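Why I Still Pay With Coins

by Hanan Qaisi
23 Dec 2020

My bakery in Bumerel does not take coins anymore. The girl at the counter was kind and she showed me the sign, but I had the exact money in my hand and I went home without bread.

I understand the reasons of the shop. Counting takes time, and the bank asks a fee. But I think a town of 4000 people should not make it hard for an old customer to buy a small loaf.

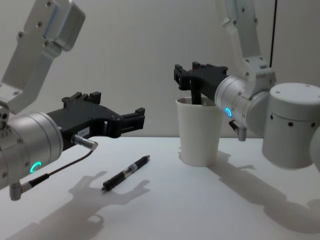
When I pay with coins, I feel what I spend. With the card I feel nothing, and at the end of January comes a surprise. Last winter I wrote down every purchase for 31 days, and I bought less on the days when I carried only cash.

My neighbor tells me I am stubborn. Maybe she is right. I have a card also, and I use it for the train. I only ask that the small shops keep one drawer open for us.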